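July 2, 2022

So I finally quit the meal kit thing, and I've been cooking from my own pantry for a whole month, and I have a lot to say about it. Get a drink.

If you've been reading for a while you know I signed up with Fotia last October, when I was working late all the time and eating cereal for dinner four nights out of seven. And I want to be fair, because it did get me back into the kitchen. I learned to make a decent pan sauce. I learned that I like fennel, which I'd been telling people I hated since high school. But by spring I was so tired of tiny packets. One tablespoon of soy sauce in its own little pouch! A single scallion in a bag! I'd open the fridge and there'd be three of those gel ice packs staring at me and nothing I could turn into a sandwich.

The thing that did it was the bill. I sat down one night and added up every Fotia charge since October, and it came to $2264. For one person. And I was still buying groceries on top of that — coffee, eggs, fruit, all the stuff that doesn't come in the box. I closed the laptop, walked around the block, came back and canceled.

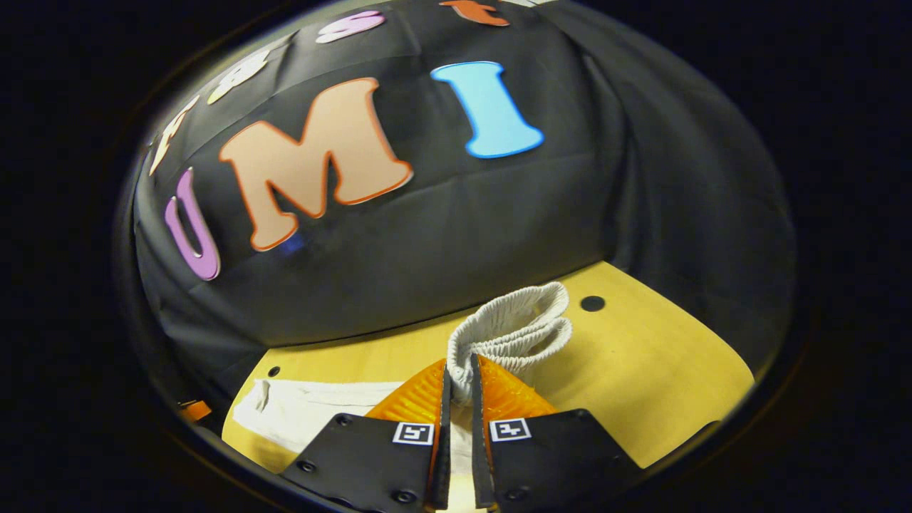 My first week on my own was a mess, I'll admit that. I went to the store with no list and came home with two kinds of mustard and a pork shoulder the size of a toddler. The pork was great the first night. It was fine on the second. By the fifth I was putting it in scrambled eggs and feeling sorry for myself. I'd forgotten that the freezer exists, apparently.

Week two I got smarter and wrote down what was already in the cabinets. This took an entire evening, partly because I kept stopping to smell things. I had four bags of lentils. Four! Brown, green, red, and a bag with the label torn off that I'm pretty sure is also green. I had cumin that smelled like cardboard, so out that went, and a jar of anchovies that I've moved between three apartments without ever opening. (I opened it. They were delicious. I'm kind of mad about the lost years.)

So lentils became the theme. What I do now is cook a big pot with a bay leaf and half an onion, salt it at the end, and keep it plain. Then it can go in any direction. With a fried egg and hot sauce it's breakfast. With a lot of lemon and parsley and chopped cucumber it's a lunch I look forward to. Mashed up with garlic and olive oil it goes on toast, and it looks terrible on toast, and I don't care.

My other big discovery is that I don't need a recipe for soup. I always thought I did. I'd look one up, find out I was missing celery, and give up and order noodles. Now I start with an onion in whatever fat is handy, throw in the sad vegetables, cover it with water, add a chunk of parmesan rind if I've got one, and leave it alone for 37 minutes. Why 37? Because that's how long the podcast I listen to runs, minus the ads. It works every time.

I did have one real failure, and it was bread. I borrowed a Kristiansen mixer from my neighbor, a big heavy old thing that sounds like a truck going uphill, and I made a dough so wet it climbed up the hook and got into the motor housing. I spent the rest of the afternoon digging it out with a toothpick. I gave the mixer back very clean and with a bottle of wine. Since then I've been doing a no-knead loaf in a pot with a lid, and it's good! It's a bit flat, but the crust is loud when you cut it, and that's all I wanted.

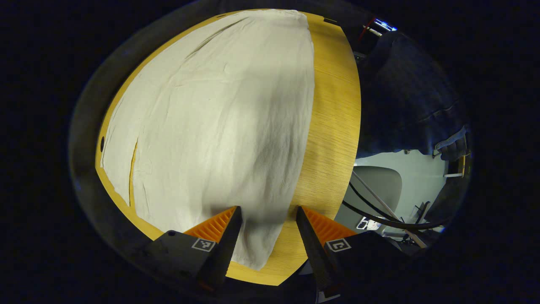 Where was I? Money. I kept every receipt for the month in an envelope on the fridge, and I'm spending a lot less than I was, even counting the pork shoulder and one very silly wedge of cheese. Part of that is that I stopped ordering in. When there's a pot of something already made, I'll eat it, even when I'm cranky. When dinner means opening a box and following six steps with a photo for each one, I'll find a reason not to. I really thought it would be the other way around.

I also waste less, which surprised me, because the whole sales pitch for the kits was that you only get what you need. And sure, I never had half a cabbage rotting in the drawer back then. But I'd skip a meal, and the salmon would go bad, and out went the salmon and its little pouch of dill. A cabbage will wait for you. I've had one going for two weeks now and it's still crunchy.

A few of you asked about apps. I tried Clenasix, the one where you type in what you have and it tells you what to make, and I lasted three days. It kept suggesting things with "just one more ingredient" and the ingredient was always saffron. I went back to a notepad stuck to the cabinet door. I cross stuff off when I finish it and that becomes the shopping list. It isn't fancy and I lose the pen constantly.

Things I'd tell myself back at the start: buy the big onions, freeze half of anything made with meat, and get a second cutting board, because washing the one you have in the middle of cooking is what makes you hate cooking. Also, label the freezer stuff. I ate what I thought was tomato sauce over pasta the other night and it was strawberry. I finished maybe three bites before I had peanut butter toast instead.

Next up I want to try pickles, the quick kind that live in the fridge. My aunt used to make green beans with dill and way too much garlic and I've been thinking about them all week. She never wrote the recipe down, of course. If you've got a good one with a vinegar that isn't too sharp, leave it in the comments, and tell me whether you peel your garlic first or just smash it and throw it in. I've got jars washed and ready to go.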